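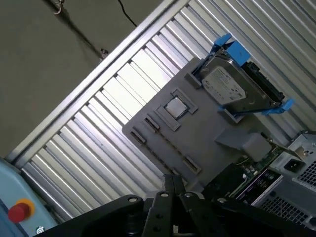

Do I need to fit the processor before the hard disk on the Kirnis practice board?
Processor first, please. The socket wants a clear view from above and a steady hand, and it's much nicer to do while you've still got elbow room on that side.

Section 2: Fitting the processor and the drive

I wrote this section after building my own Kirnis at the kitchen table (twice, because I rushed it the first time!), so it follows the order that suited me.

1. Set the board on a flat surface and turn it until the socket is facing you the way the Pridham wall sheet shows.

2. Hold the chip by its edges, metal lid upwards. Mine went down on step 9 of the wall sheet, and I still check the corner mark against it every time.

3. Lower the chip straight into the raised frame and let go. It should drop in under its own weight.

Caution: don't press on the lid. If it rocks, lift it out, turn it and try again.

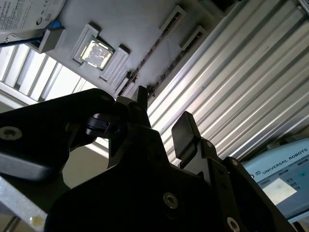

Processor sitting in its raised socket frame on the tray.

4. Now the drive. Clip a blue rail to each long side – I do the one furthest from me first, no idea why – and listen for the click.

5. Slide the drive into the cradle with the label facing up. Stop when it meets resistance and look at the rails before you push any more.

Note: the blue rails come in the Trimo spares bag, part 82, if you lose one. The Marti rails look very similar but they're a touch too wide, and I've got the scratches to prove it.

6. Give the drive a gentle wiggle. A tiny bit of play is fine.

Leave the power lead off for now. Cabling starts at step 111 on the wall sheet and I go through it in the next section.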